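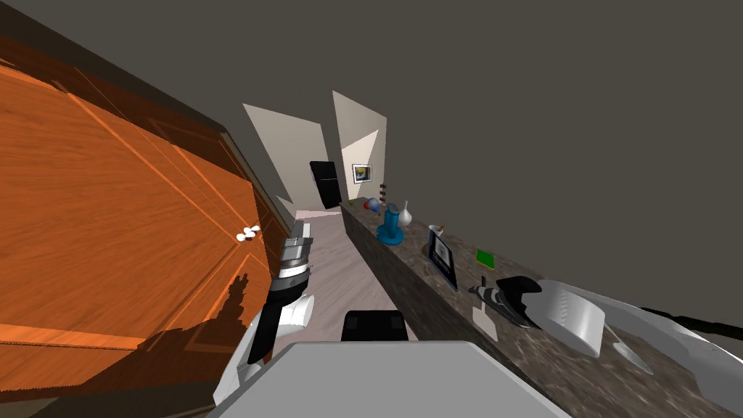 Fumdale, 2018-09-15

Call for participants: help us find out why our kitchen robot lets go

We're looking for people to join the Samonte fault study at our Fumdale lab, and we'd love to hear from you even if you've never touched a robot!

Samonte is a two-armed home robot that we train in a simulated kitchen before it goes near a real one. In March it began failing in a way we hadn't planned for. Partway through a cabinet-opening task, the left arm would stall, and a moment later the right gripper would open, whatever it was holding. In simulation that costs us a virtual vase. On the test floor in Skekville it cost us a real one, and the pieces landed close to a coworker's feet. We stopped all floor runs that afternoon and they're still stopped.

We now have logs from 620 simulated runs, and the drop shows up in 576 of them under the right conditions. Our best guess is that the safety stop for one arm is being passed to the other as a "release" command. What we don't have is enough fresh eyes. People who work with the system every day miss things (we certainly did), and the early warning signs are easy to skip past when you're watching for the big crash.

What you'd be doing

You'll sit at a workstation and watch replays of the robot working along a cluttered kitchen counter with a cabinet door beside it -- a candle, vases, a cup, a picture frame, all the stuff people really keep out. When a movement looks wrong or risky to you, you press a key and tell us what you saw. In the second half you'll steer the arms yourself with a hand controller and try to make the fault happen. People tend to enjoy that part a lot!

Sessions run nearly 50 minutes, plus a short break. We have places for 9 people in the first group. Everything is on screen, and no powered robot will be in the room with you.

Who can take part

Adults 18 and over who can read on-screen text comfortably, with or without glasses. Cooks, cleaners, nurses, warehouse staff and parents of small kids are especially welcome -- you know what a bad reach looks like. Current Seteck employees can't take part, but their families can.

You'll get a gift card for your time, and parking is free. We record your key presses and spoken comments, with your name removed before analysis. You can quit at any point and keep the card.

To sign up, call or stop by the Seteck front desk in Fumdale and ask for the Samonte study. Please tell us which evenings suit you and whether you get motion sick from video games, as the view can tilt quite a bit.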